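Right, a little thread about ceilings, because I have spent most of this month with my head tipped back and I need to tell someone.

We moved into the old Didenko hall on Tuesday. I'd been dreading it (all those boxes! the kettle in one, the mugs in three others) and then I walked in, looked up and forgot what I was carrying.

I've worked under tiles for years. You know the sort, grey squares with a brown stain in the corner that you slowly come to think of as a map of Wales. I hadn't realised how much I'd stopped looking above door height.

The chap from Cleltanberg who handed over the keys told me it was painted with 700 litres of white, which sounds like a great deal until you stand in the middle and try to work out where you'd put the ladder.

It does echo, I'll admit. I dropped a tray of teaspoons on the first afternoon and I think they heard it at Fovance, three doors down. We've got rugs coming, and I'm hoping the bookshelves will soak up a bit of it too.

Anyway, I keep stopping halfway through unpacking just to follow the beams along with my eyes. They run side by side and curve right over you, and I find it very restful after a morning of parcel tape. 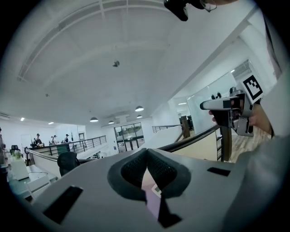 Javar replied that the echo will drop a lot once the shelves are full, and that heavy curtains on the end wall did more for their place than any rug.

Curtains! I hadn't thought of curtains. Off to measure the end wall, if I can remember which of the 6 boxes marked "misc" has the tape measure in it.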